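Storage and Stock Control, Unit 4: Keeping Count

Handout for the January group. Tutor: Olga Loureiro
Issued January 7, 2019

Read this before the session and bring the worksheet from Unit 3 with you.

4.1 Why records drift

A stock record says what ought to be on the shelf. Over time the record and the shelf move apart. Goods are put in the wrong place, a delivery is booked in twice, a damaged item is thrown out and never written off. Small errors of this kind are normal. The aim of stock control is to find them before they affect an order.

4.2 Full counts and cycle counts

In a full count, everything is counted at once, usually at year end, and movement of goods stops while it is done. In a cycle count, a few lines are counted each day and the warehouse stays open.

Most firms use both. Fast-moving lines are counted often and slow ones two or three times a year. Takagi's chapter in the reader sets out how to sort lines into groups by value and by how often they move. You need to know the method but not his tables.

4.3 Worked case: Pridberg

The Pridberg depot held 1,008 stock lines. Kauko Partanen, the stock manager, ran one full count each April. In the last of these, 38 lines were wrong.

Error rate = lines wrong ÷ lines counted
38 ÷ 1,008 = 0.0377, or 3.8 per cent

Note that this is the share of lines that were wrong. It says nothing about how far out each one was. A line that is one box short and a line that is missing altogether both count as one error. For the value of the loss you need a separate sum (see Unit 5).

4.4 Bins and locations

Every storage place needs its own code, and the code must be fixed to the place and not to the goods. Open bins are harder to count than racking, as small parts settle and get mixed. Empty a bin fully before the count where you can. 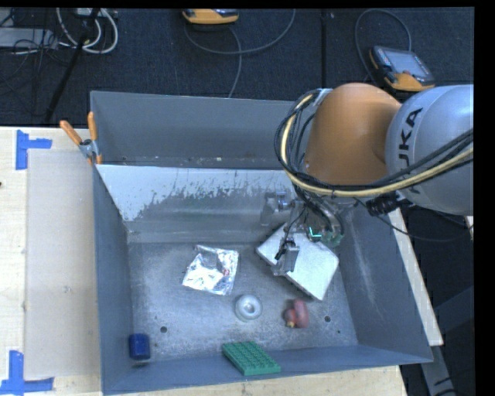 Where a bin can't be emptied, count by weight. Weigh a sample of known number, work out the weight of one piece, then divide. Take off the weight of the container first. Students forget this every year and lose marks for it.

4.5 Blind counts

In a blind count the counter isn't shown the figure on record. Subira Kombo's notes, handed out in Unit 2, give the arguments for and against.

For next time

Do questions 3 to 6 on the worksheet. Show your working for the error rate.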